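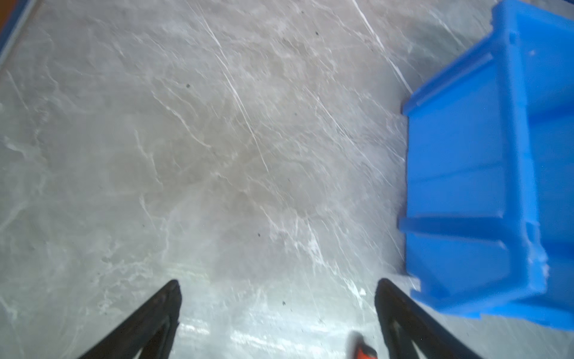
Peltetti
Member, Flooring and Surfaces

Haze on gray marble-pattern vinyl after sealing

I put down 16 square feet of gray marble-pattern sheet vinyl and gave it two coats of Trillgate floor polish. The middle has dried cloudy. Strip it or buff it?

Kyei
Regular contributor

Strip it. The second coat probably went on before the first had cured. Use a neutral stripper, rinse twice, let it dry overnight, then apply one thin coat. Buffing with a 400 grit pad will cut the pattern layer - don't.
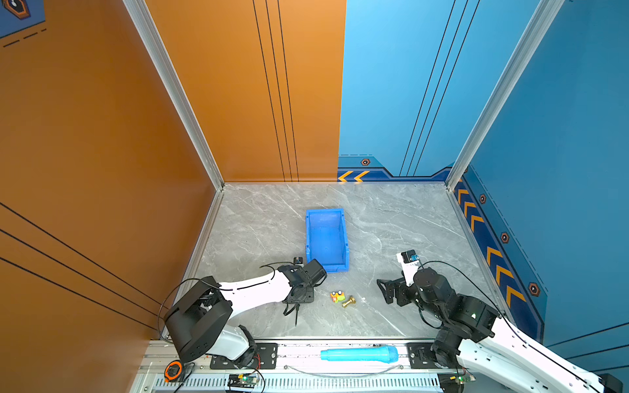
Gray marble pattern with white veining, orange and blue walls.

Flemetti
Member

Check your water first. Hard water in the rinse leaves the same film. Wipe a corner with diluted white vinegar. If it clears, you don't need to strip anything.

Trillgate_user823
New member

same problem here, went with a mat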